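Budget für Greifarm mit Fünffingerhand am Behälterregal – welche Posten fehlen?

Crescencio Arrieta
Verfasst im Oktober, Rubrik Beschaffung und Planung

Ich stelle für unsere Werkstatt in Dorkside den Investitionsantrag für das kommende Jahr zusammen. Geplant ist ein Arm mit humanoider Hand, der Kunststoffteile und Schalen aus Lagerbehältern entnimmt und auf einem Tisch ablegt. Das Regal ist vorhanden, Stahl, drei Ebenen, dazu Kunststoffbehälter in einer Standardgröße. Taktzeit ist nachrangig, wir haben 11 verschiedene Teile und wollen zunächst nur die Entnahme sauber hinbekommen.

Das Angebot von Sillari umfasst Arm, Hand, Steuerung und zwei Tage Inbetriebnahme. Alles andere ist »bauseits«. Damit kann ich im Antrag wenig anfangen. Zum Vergleich der Größenverhältnisse ein Aufbau in der Art, wie er mir vorschwebt:

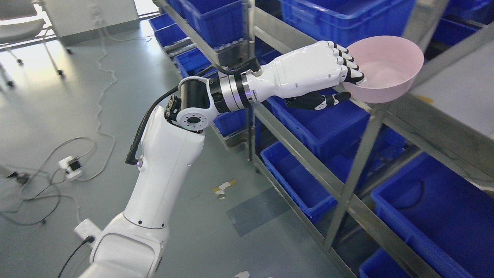 Arm mit Fünffingerhand und Schale vor dem Behälterregal

Konkret möchte ich wissen:
Welche Nebenkosten setzt ihr in Prozent vom Gerätepreis an?
Lohnt sich die Fünffingerhand gegenüber einem Parallelgreifer, wenn überwiegend Teile mit Rand gegriffen werden?
Was ist bei der Elektroinstallation einzuplanen? Am Aufstellort gibt es eine Doppelsteckdose, sonst nichts.

Ein zweites Angebot von Brurnlow steht noch aus.

Bushra Soomro
Hilfreichste Antwort, 15 Stimmen

Zu den Nebenkosten: Ein pauschaler Prozentsatz trägt bei Einzelaufbauten nicht weit. Ich würde die Posten einzeln aufführen, das geht im Antrag auch leichter durch. Bei uns waren es:

Grundgestell und Verankerung im Boden
Risikobeurteilung und Schutzeinrichtung (Scanner oder Zaun, je nach Ergebnis)
Elektroinstallation
Kabelführung am Arm und am Boden
Ersatzfinger und Fingerkuppen für das erste Jahr
Schulung für zwei Personen
interne Stunden

Der letzte Posten fehlt in fast jedem Antrag. Bei uns kamen für Einrichtung und Teileprogrammierung 93 Stunden zusammen, bei weniger Teilen als bei dir.

Zur Elektrik: Die Doppelsteckdose reicht nicht. Auf deinem Foto liegen zwei Steckdosenleisten und etliche dünne Leitungen offen auf dem Boden. Für einen Versuch geht das, für den Dauerbetrieb würde ich einen eigenen Stromkreis, eine Unterverteilung am Gestell und einen Kabelkanal ansetzen. Lass den Elektriker vor der Bestellung kommen, die Anschlusswerte stehen im Datenblatt der Steuerung.

Auch die außen am Arm geführte Leitung würde ich klären. Frag Sillari, ob sie als Verschleißteil gilt, was der Austausch kostet und welcher Mindestabstand zum Regal dafür vorgesehen ist. In einem Regal mit Zwischenebenen ist der Freiraum über den Behältern schnell das eigentliche Maß. Miss die lichte Höhe mit eingesetztem Behälter, nicht die Ebenenhöhe laut Regalhersteller.

Zur Hand: Für Teile mit breitem Rand genügt in der Regel ein Parallelgreifer mit angepassten Backen. Die Fünffingerhand rechnet sich erst, wenn die Teilegeometrie stark streut oder ihr sie ohnehin für andere Aufgaben braucht. Lass beide Varianten getrennt anbieten – mit identischem Flansch, dann bleibt der spätere Wechsel möglich.

Li
2 Stimmen

Wir haben 15 % auf alles draufgeschlagen und es hat gereicht. War aber nur ein kleiner Arm auf einem Tisch, ohne Regal.

Parallelgreifer nehmen, gibt weniger Ärger.

Crescencio Arrieta

Danke. Ich habe die Liste übernommen und die internen Stunden als eigenen Posten eingesetzt. Sillari bietet die Variante mit Parallelgreifer jetzt separat an, Flansch identisch. Zur Leitung kam bisher nur der Verweis auf den Wartungsvertrag, da frage ich nochmals nach.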